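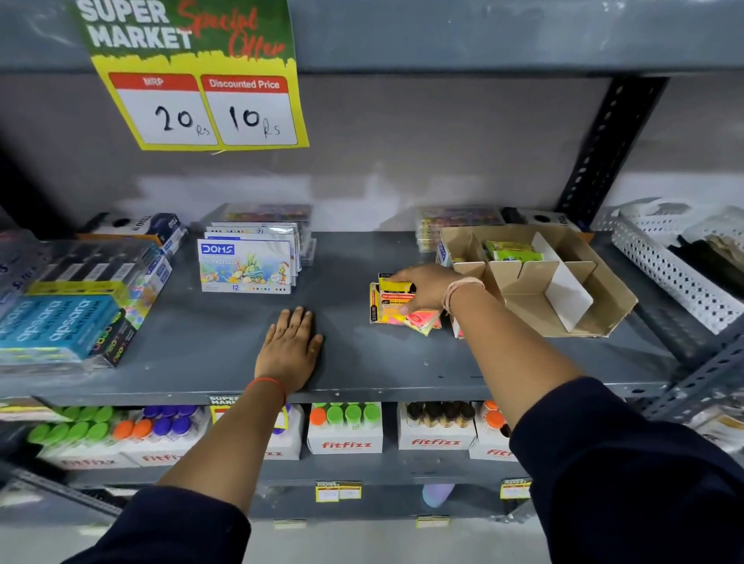 Home News Projects Yards Archive Contact

March
By Halvard Dalen
2 min read

MELIS TOPSIDES READY FOR LOADOUT

Fabrication of the Melis production module is complete at the Hutico yard, and the structure has been moved to the quayside for loadout. The module will travel by barge to the Zurora field, where it will be lifted onto a jacket that was installed last summer.

Melis is a small unit by current standards. It carries separation and metering equipment, a chemical injection skid and a shelter for visiting crews, but has no permanent living quarters. Once in service it will be run from the existing Polance platform, 11 miles to the east, through a control cable laid alongside the export pipeline.

Work at the yard finished ahead of the revised schedule. The first schedule was dropped after a batch of valves failed pressure testing and had to be sent back to the supplier. Hutico used the delay to bring forward the painting and insulation work, which had been planned for the quayside. At the busiest point 300 people were assigned to the module across two shifts.
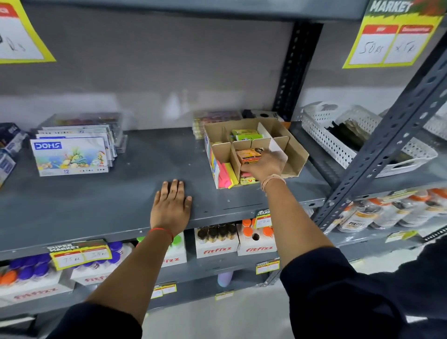

The tow is expected to take 10 days, including a stop in sheltered water to check the sea fastenings. The lift itself needs a calm spell, and the installation contractor has a 90-hour window in its plan to cover positioning, lifting and the first structural welds. If the weather does not cooperate, the barge will wait near Polance, where a standby tug is already on hire.

Hookup crews will stay on Polance and travel to Melis each morning by boat. Their first job is the fire and gas system, followed by the tie-in of the two production risers. The wells were drilled and suspended before the jacket crew left the field, so no rig is needed for startup - only a light intervention vessel to pull the plugs.

The yard stores team will close out its Melis accounts this month. Surplus bolts, gaskets and cable glands go back to the main warehouse, and supervisors should return any unused material tags before the cost code is shut.

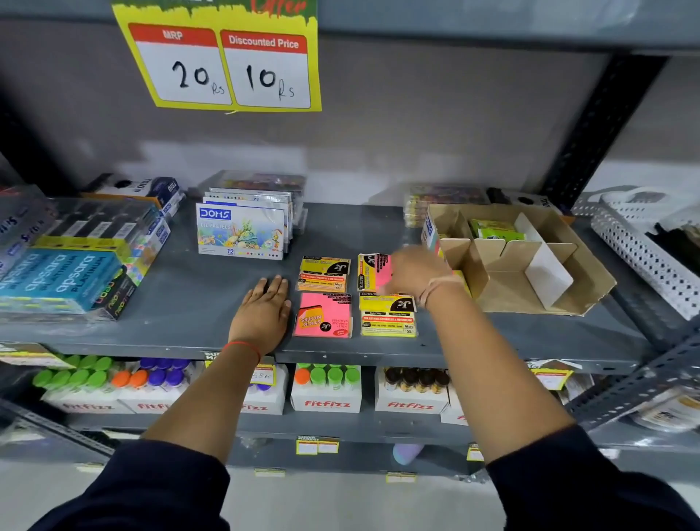 Sticky note packs on the shelf, with the "Offer" sign above.

Hutico's next job at the same berth is a set of pipe racks for the Polance compressor upgrade. Steel cutting has started, and assembly will begin once the Melis supports are cleared from the slab.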